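# The ring in the old flower hall

When Ans Dekker bought her first wrestling ring, she did not have a place to put it. It stayed in parts in her uncle's barn for two winters. Today the same ring stands in the Cuypers hall, and on show nights there are 400 chairs on four sides of it.

Her promotion is called Tralel. It is small, and she likes it small. The wrestlers are paid the same evening, in an envelope, before they drive home. "In my own years in the ring I waited sometimes three months for my money," she tells me. "I remember every one of those promoters." 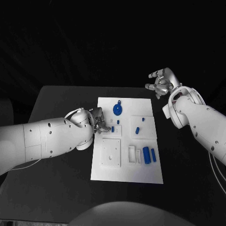 ## A show without television

In January, the streaming service Sulent made her an offer. They wanted all the shows of the season, live, with the start moved to nine in the evening. Dekker read the contract twice and said no. The late start was the biggest problem for her. Many families come by the last bus, and this bus leaves at 10:30.

Some of her wrestlers were disappointed, and I understand them. A young man who works under the name Gunder told me that he needs to be seen by bigger companies. He is 23 and his knees are still good. He now films his own matches from the balcony and puts them online the next morning, with her permission.

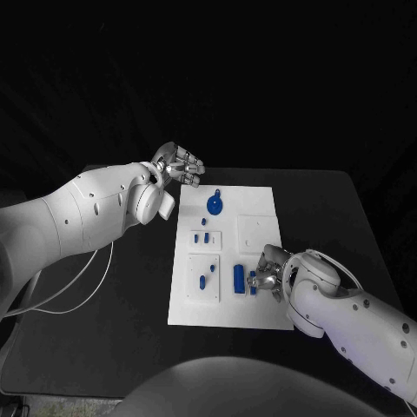 ## Training at seven

The school is open on two evenings per week and costs 55 euros a month. For the first weeks, the students only learn to fall. They fall backward, they fall forward, they roll and stand up again, and Dekker walks between them and corrects the position of the chin. I tried it also. After 30 falls I had to sit down on the apron with a glass of water.

She asked me if I would come back for the next lesson. I said that I must think about it. Behind us, two students were already arguing over who would take the first body slam, and she went to settle it.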